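Know your reserve: what I want pilots to take home about repacking
Speaker notes, Khairul Menon, Perum club evening, 15th July

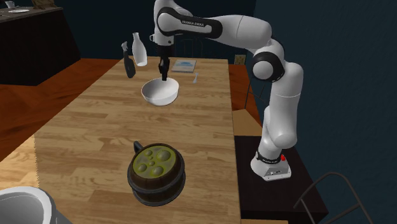 Image: computer rendering, Zunik

Hi everybody, thanks for coming in on what looks like a pretty flyable evening. I'm Khairul, I've been flying paragliders out of Perum long enough to have bought the same pair of gloves twice, and I pack reserves for a lot of the people in this room. Tonight is about the reserve parachute – the one bit of kit you own and hope to never look at.

(Ask for hands: who has repacked or had a repack in the last year? Wait. Let them look at each other.)

OK. My own logbook has 447 repacks in it now. I went back through the whole thing before tonight because I wanted to know what I keep finding, and it's mostly boring stuff. Rubber bands that have gone sticky or crumbly. Sand. Grass seed, loads of it, if you launch at Pelupessy in August. Lines that have taken a set where they were bent in the bundle. Old bands are the one I nag about most, so expect nagging.

Rubber bands first. Use the size and type the reserve manual asks for and throw the old ones away, even if they look fine. Please don't double them up because it feels neater! A band that is too tight holds the line bundle when you want it to let go. I had a pilot bring me a reserve last season with hair ties on it. Nice hair ties, too.

Next, moisture. If you landed in wet grass and then left the whole harness in the trunk for the weekend, the reserve has been sitting in a little sauna. Take it out, open it up and hang it somewhere dry and shady with some air moving. Not the radiator, not the back lawn in full sun. And if it went in salt water, it needs a fresh water rinse and then somebody qualified should look at it before it goes anywhere near a harness again.

(Drink some water. Slow down here, I rushed this bit at Mavton.)

Now the part people skip, and I really wish they wouldn't. The repack isn't finished when the reserve is back in the container. Sit in your harness, hang it from something solid, get your hands on the brakes and then reach for the handle. Can you find it without looking? Can you pull it out in the direction your harness manual says? I hung up 2 pilots at Mavton who couldn't get theirs out on the first try. In both cases the container was overstuffed, and one of them had also changed harness over the winter and kept reaching for where the old handle used to be.

That check is called a compatibility check, and you need a new one every time you change the harness, the reserve or the inner container. Same reserve, different harness? Do it again. Yes, even if your buddy flies that exact combination. Your arms are not his arms.

(Show the handle on the demo harness. Let somebody from the front row pull it. Move the chairs back first!!)

How often should you repack? Your manual wins, always, so read it. I do my own more often than I have to – twice a year, at the start of the season and again after the summer dust. I also pull it if the harness gets soaked, or if I've dragged it through a hedge, which I have, ask anyone.

Before launch, every single flight: pins in and straight, handle seated, flap closed. Takes five seconds. I touch the pins with my finger because my eyes get lazy once the wind picks up and everyone is shuffling forward.

Last thing. Write the repack date on the card and put the card back where it belongs. I found one once that was completely blank except for a phone number.

(Questions. If someone asks about steerable reserves, promise a separate evening, it'll eat the whole hour. Then hang test for anyone who brought a harness, two at a time on the beam.)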